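How Much Snow Does a Ski Resort Really Get?

Ski resorts love big numbers. In 2021 the sign at Plancombe said 148 inches of snow had fallen that winter. Wow! But should you believe a sign? Maybe. Ask a few questions first.

Who measured it? Often it's the resort, and the resort wants you to buy a ticket.
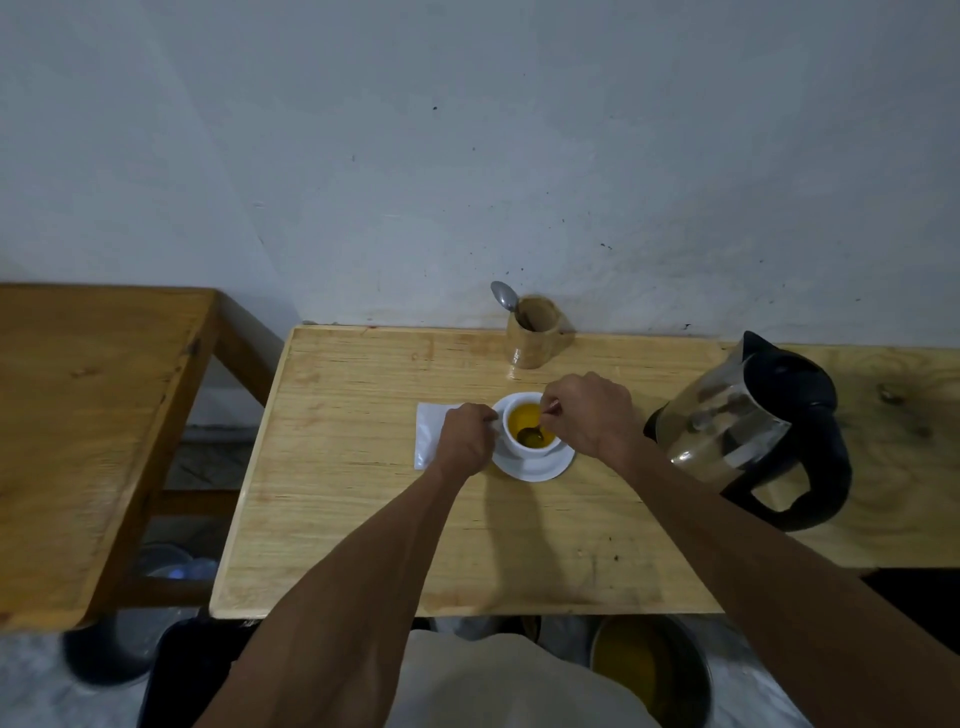

Stirring a cup of tea.

Where did they measure? The top of a mountain is colder than the bottom, so it usually gets more snow. Golto once said it had 60 inches. Down by the parking lot, there were 17. Both numbers were true – but which one would you put on a poster?
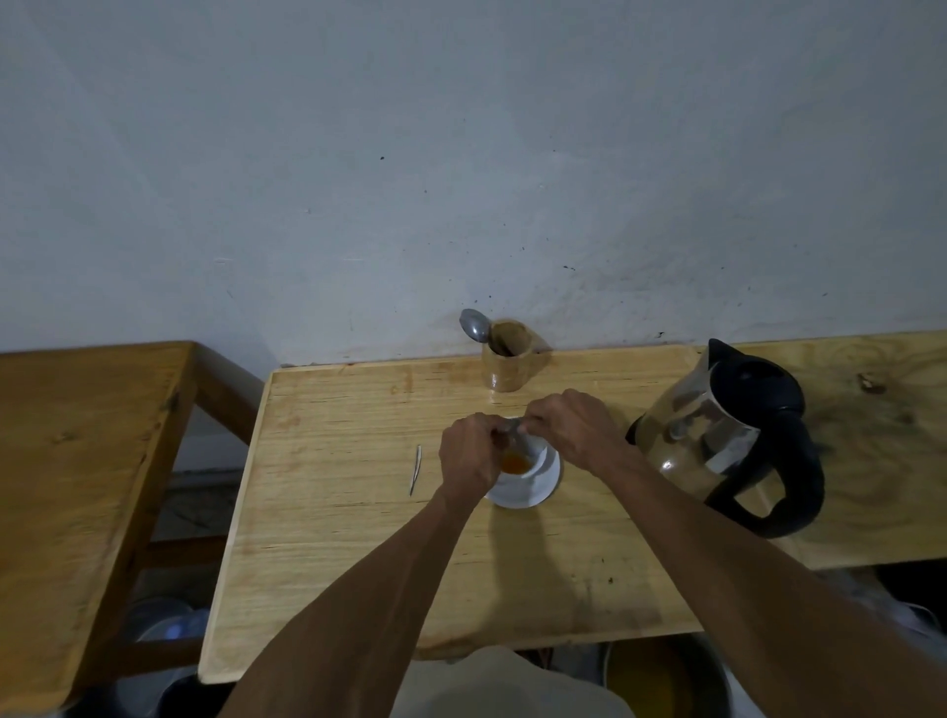 Snowfall and snow depth are two different things. Snowfall is everything that came down all winter. Depth is what's on the ground today, after melting and packing down. Think of the cup with just a little drink in the bottom. If you measure that, you learn how deep the drink is now. You don't learn how much was ever poured in. A resort can brag about snowfall and still have muddy trails.

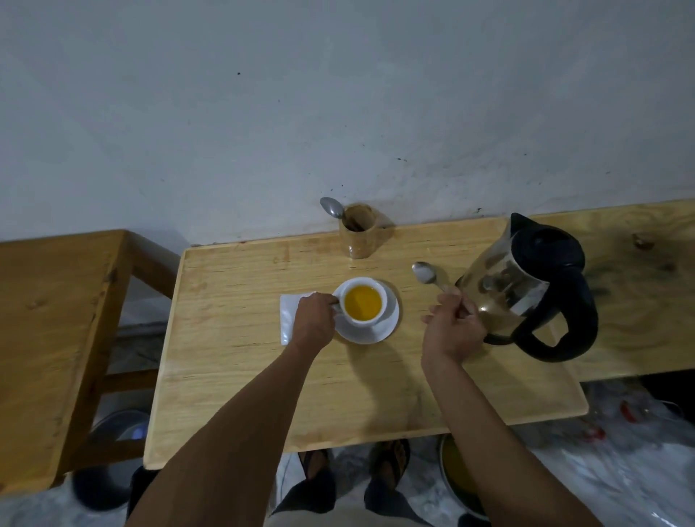 One reader wrote to ask if snow from machines counts. It shouldn't count as snowfall, since it didn't fall from a cloud. It does add to the depth, though, so check what the number says it is.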